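Modul Zutrittskontrolle und Ausweissysteme
Skript zu Einheit 4: Kartenkörper, Aufbau und Lebenszyklus
Bearbeitung: Xiuying Li, Tharindu Fakir
Stand: 5.8.24

4.1 Einordnung

Einheit 3 behandelte die logische Seite der Zutrittskontrolle (Rollen, Zonen, Zeitprofile). Gegenstand dieser Einheit ist der physische Träger des Berechtigungsmerkmals. Die Leseverfahren selbst folgen in Einheit 5. Vorausgesetzt werden die Begriffe Identifikation, Authentifizierung und Autorisierung in der Abgrenzung aus Einheit 1.

4.2 Format und Aufbau

Für Ausweise hat sich das Format ID-1 nach ISO/IEC 7810 durchgesetzt. Die Nennmaße betragen 85,60 mm × 53,98 mm, die Nenndicke 0,76 mm. Der Kartenkörper besteht in der Regel aus mehreren miteinander laminierten Lagen. Bei kontaktlosen Karten liegt in der Mitte das Inlay mit Chip und Antenne, beidseitig folgen Kernfolien und transparente Deckfolien.

Als Werkstoffe kommen vor allem in Betracht:

PVC: preiswert, gut bedruckbar, begrenzte Wärmeformbeständigkeit.
PET-G: gegenüber PVC meist zäher, chlorfrei.
Polycarbonat: hohe Lebensdauer, für Lasergravur geeignet, deutlich teurer. Die Lagen verschmelzen beim Laminieren zu einem Block und lassen sich kaum zerstörungsfrei trennen.

Die Wahl des Werkstoffs richtet sich nach der vorgesehenen Nutzungsdauer. Für Besucherausweise ist Polycarbonat nicht wirtschaftlich.

4.3 Personalisierung

Man unterscheidet optische und elektrische Personalisierung. Die optische umfasst Name, Lichtbild, Kartennummer und gegebenenfalls Gültigkeitsdatum. Bei der elektrischen werden Schlüssel und Anwendungsdaten in den Chip geschrieben. Beide Vorgänge sind über die Kartennummer zu verknüpfen – andernfalls ist eine Verwechslung im Nachhinein nicht mehr nachweisbar.

Beim Direktdruck wird das Farbband unmittelbar auf die Kartenoberfläche abgebildet. Beim Retransferdruck wird zunächst eine Folie bedruckt und anschließend unter Wärme aufgebracht. Der Retransferdruck erlaubt randloses Drucken und toleriert geringe Unebenheiten über dem Chip.

Mechanisch wird die Karte im Gebrauch vor allem durch Biegung, Torsion und punktuellen Druck belastet. Kritisch sind die Verbindungsstellen zwischen Chipmodul und Antenne. Ein Bruch an dieser Stelle ist von außen meist nicht erkennbar.

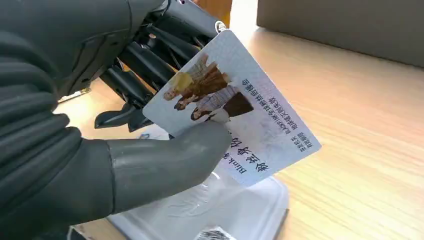 4.4 Fallbeispiel Kirkance

Der Standort Kirkance gibt Ausweise an 700 Beschäftigte aus. Die Verwaltung erfolgt mit der Software Jirkus, die Kartenrohlinge liefert Bastwood. Bei der Bestandsprüfung im November ergab sich folgendes Bild:

Als verloren gemeldet: 46 Karten
Davon im System noch nicht gesperrt: 9 Karten
Ausgegebene Besucherausweise: 174 Karten

Die nicht gesperrten Karten gingen auf mündliche Verlustmeldungen am Empfang zurück, die nicht in Jirkus übertragen worden waren. Der Mangel ist organisatorischer Art. Ein Wechsel der Kartentechnologie hätte ihn nicht behoben.

4.5 Lebenszyklus

Jede Karte durchläuft die Zustände Rohling, personalisiert, ausgegeben, gesperrt und vernichtet. Für jeden Übergang sind Auslöser, zuständige Stelle und Nachweis festzulegen. Eine Sperre darf nur von der ausgebenden Stelle aufgehoben werden. Rohlinge sind unter Verschluss zu halten und im Bestand zu führen, Fehldrucke gehören in dasselbe Verzeichnis.

Bei der Vernichtung ist der Chip mechanisch zu zerstören. Das Durchtrennen des Kartenkörpers allein genügt nicht, sofern Chip und Antennenanschluss unversehrt bleiben.

4.6 Aufgaben zur Nachbereitung

1. Skizzieren Sie den Lagenaufbau einer kontaktlosen Karte und benennen Sie die Lagen.
2. Berechnen Sie den Anteil der nicht gesperrten an den verlorenen Karten am Standort Kirkance.
3. Entwerfen Sie einen Meldeweg für Kartenverluste, der auch außerhalb der Empfangszeiten funktioniert.

Die Lösungen zu Aufgabe 3 werden zu Beginn von Einheit 5 besprochen.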